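OK, storm kit thread! We finally did the full two-night practice run at our place in Balik and I learned SO much.

First up, water. I'd stored 30 gallons and felt great about it. Then we flushed toilets with it. Double whatever you have if you can.

The little Fallirix hand-crank radio is a champ. Two minutes of cranking and we had the county weather channel loud and clear (the dog hated it).

Clothes bag next. Long sleeves for everyone, even in summer. You'll be hauling branches and swatting bugs, and bare arms get scratched up fast.

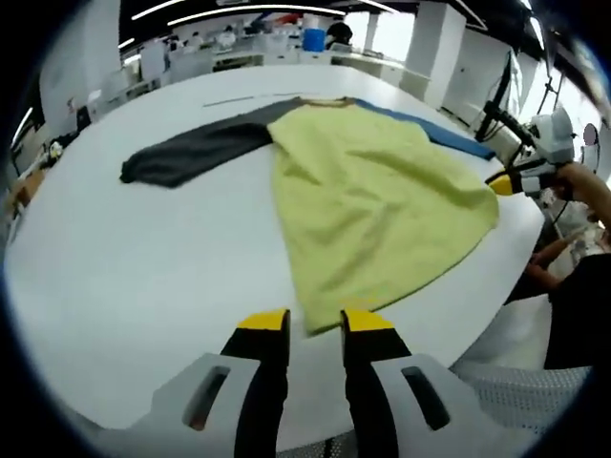
Long sleeves, green with one gray and one blue. Goes in the bag!

I pack one full outfit per person in a zip bag with the air squeezed out. Socks go in first, then more socks.

Food: canned peaches were the surprise hit. The 700-calorie ration bars were not, though my son ate his and half of mine.

Paper maps! We drove the back way to the Trurkance shelter with phones off and missed the turn at Shaikh Road twice. Marked it in red pen now.

Next practice run is in October, with the heat off. Tell me what's in your kit, I want to steal ideas!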